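3. Trying out the Cernomau labelling service

3.1 What we signed up for

Cernomau is a paid labelling service for footage taken with hand-held grippers. You upload a clip, pick a garment sheet, and get back a file with three layers in it: a state for the garment (flat, part folded, folded, bunched, off the bed), a set of points on the garment itself, and a privacy layer for people and personal things. Drernum sells it and does the human checking. I'd been labelling our clothes clips by hand for most of October, mostly at my kitchen table, and by the end of it I was ready to pay just about anyone to take the job off me.

Waldemar Wróbel handled the uploads from the Jirncombe end and I did the scoring. We sent in 200 clips, all of them clothing on beds or sofas in ordinary homes, and 78 of those were jeans. That's a lopsided mix and I know it. Jeans are what our downstream folding policy is worst at, so jeans are what I wanted good labels for. The rest were T-shirts, pyjama bottoms, a few hoodies and one very long scarf that I kept in out of spite.

We took the middle plan, which gets you one pass by their model, one human check, and a single round of corrections if you disagree. There's a cheaper plan with no human check and I'd steer clear of it (more on that in 3.4). The contract was easy enough to read. The invoice came in a currency we hadn't asked for, and it took a couple of emails to sort out.

3.2 Flat jeans and the point sheet

The jeans sheet asks for the waistband corners, the fly button, the crotch seam, both hems and whichever pocket openings can be seen. Each point gets placed, marked hidden, or marked unsure. I love that third option! Our old in-house tool, Sowa, only had placed and hidden, so anyone labelling with it ended up guessing whenever a hem went under a gripper finger, and those guesses went straight into training.

For flat jeans the service did well. Jeans that are laid out sideways with the waist open give the checker a lot to hold on to, and the frame in Figure 3 is the one I've been showing people when they ask what a good case looks like.
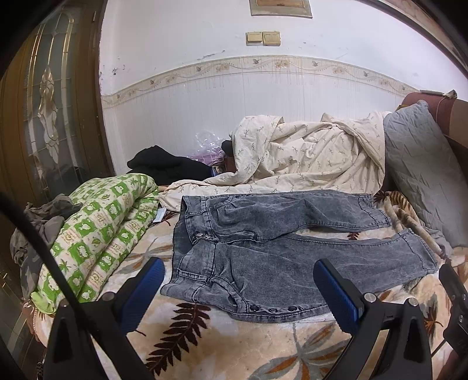

Figure 3. Grey jeans spread flat on a bed, waistband to the left and both hems to the right. The tip of the right blue finger pad overlaps the lower leg.

The fly button came back where I'd have put it, and so did both hems. Where I'd expected trouble was the pad lying over the lower leg. A pad with ribs on it has a strong edge pattern, and Sowa's old model was forever deciding that ribbing was a seam. Cernomau kept its leg outline running underneath and marked the covered stretch as hidden, which is just what the guide says it should do.

Pockets were patchier. On the nearer side there's a curved front pocket opening that anybody would find, but the other pocket only shows as an edge near the top of the garment, and for that sort of thing the answers wandered all over the place. Some checkers placed a point, some marked it unsure, and one put it on a crease. I went back to the guide and there's no rule for a pocket seen only as an edge. Drernum told us one is being written. In the meantime we drop any pocket point marked unsure and don't lose sleep over it.

The other nuisance is the row of buttons down the side seam that some jeans have (there's a set on the pair in Figure 3, dark and round, beside the nearer pocket). The sheet has one slot for a button and it's meant for the fly. I asked whether we could add our own slot and yes, you can, but only on the top plan. That annoyed me more than it should have. Adding a field to a form isn't a premium feature, in my view, and I said so in the feedback box in slightly warmer language.

Patterned bedding was my other worry going in. Big leaf prints, checks, sprigs - these are what real beds look like, and our own segmentation used to grab hold of a dark frond and hang on to it as if it were a trouser leg. I can't say the service is immune. I can say that on flat jeans I stopped finding those mistakes after the first batch, when the human check seems to have settled into our footage a bit. Whether that was one careful checker or a proper process, I couldn't tell from the outside.

3.3 State labels, and where I disagreed

The state layer is where I spent my round of corrections. I sent back 11 clips, all of them jeans, and every one was an argument over "part folded" against "folded". The guide says folded means "no further fold expected", and that sounds fine until you sit down with real clothes. Whose expectation? Waldemar folds jeans once lengthwise and once across and calls it done. I go again after that. Jarosław Witkowska, who wrote the first version of our folding protocol, rolls them, and won't be talked out of it.

What came back after corrections was fair. The checker left a short note on each clip, accepted most of my changes, and held firm on the rest by pointing to the end frames of the clip, where the garment was still in the jaws. I'd missed that and they were right. From then on we wrote our own one-page rule (folded means flat, let go of, and small enough for the shelf) and attached it to every upload, and the squabbling stopped.

If you try the service, write that page first. You'll save yourself a week. Mine has four sketches on it, drawn badly, and a line at the bottom telling the checker to mark unsure and move on.

A word on timing within a clip. States are given as spans, so you get a start and a finish for each one, and the edges of the spans tend to sit a touch late. The model seems to wait until the cloth has settled before it calls a change. For our purposes late is fine - we trim the span edges anyway before training. Anyone who's after exact contact times should look elsewhere, or plan on doing that layer themselves with the gripper width signal, as we still do. 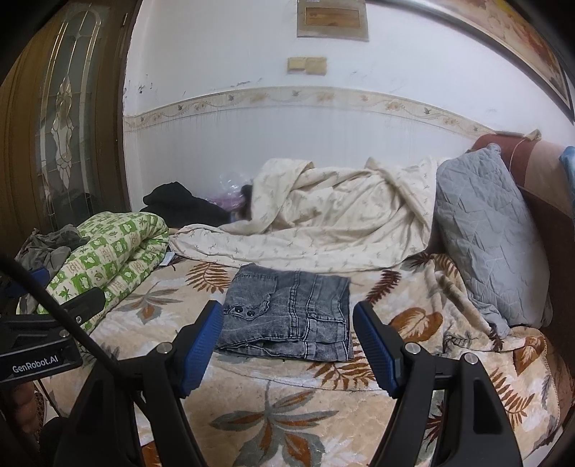 The privacy layer was the reason Jarosław agreed to the budget, and it's the part I'd pay for even if the rest went away. Homes have people in them, and our consent forms promise that anybody who turns up in a clip gets found and masked before the footage leaves Jirncombe. Face detectors are no help when there's no face to find. Take the person lying under the bunched cream comforter behind the folded jeans: a bit of dark hair beside a fold is all there is to go on, and I'd scrolled past it myself. I also want operators' hands caught, even a patch of one down in the lower left corner behind the bracket, so we ticked the box for partial bodies on every upload. With that box ticked the checkers are asked to look over the background as well as the work area. I'd leave it ticked for any footage shot in a home.

You do pay for that in false alarms. Heaped clothing gets flagged fairly often, and so do framed pictures on the wall, which the model treats as possible family photos until a human clears them. I'm fine with that. Clearing a flag costs me a click, and I've got a little rhythm going now where I do them over morning coffee. Missing a person costs a phone call to a household that trusted us, and I've made one of those calls and don't want to make another.

3.4 The cheaper plan, briefly

We re-ran a small handful of clips without the human check, mainly so I could stop wondering. The points on flat garments held up nicely. The states got noticeably worse on anything bunched, and the unsure mark pretty much vanished - the model places a point or calls it hidden, with nothing in between. That took away the very thing I liked best. The privacy layer on that plan is model-only too, and I wouldn't send home footage through it at all. For clothes on a bench in a lab, with no bystanders, it might be all right.

3.5 Practical bits

Uploads go through a browser page that times out if you leave it alone, so Waldemar wrote a small script to push clips up one by one overnight. Colour came through unchanged. File names didn't: anything with an accent in it was flattened, and we had to match the labels back up by checksum. The export opens without any special software, and the field names are in plain words, bless them. Our final set of corrected labels was exported on 23 Dec 2025, and everything in Section 4 uses that export.

Support was friendly and a bit slow. We wrote in English and got answers in English, usually from the same person, who clearly knew the product and had opinions about denim. I asked for the checker guide as a separate file and got it, with permission to keep it beside our own protocol. It's the first thing I now hand to anyone new on the labelling side.

We've renewed the middle plan for the towel clips. Sowa stays in use for the gripper width traces, and I've asked Waldemar to add an unsure button to it.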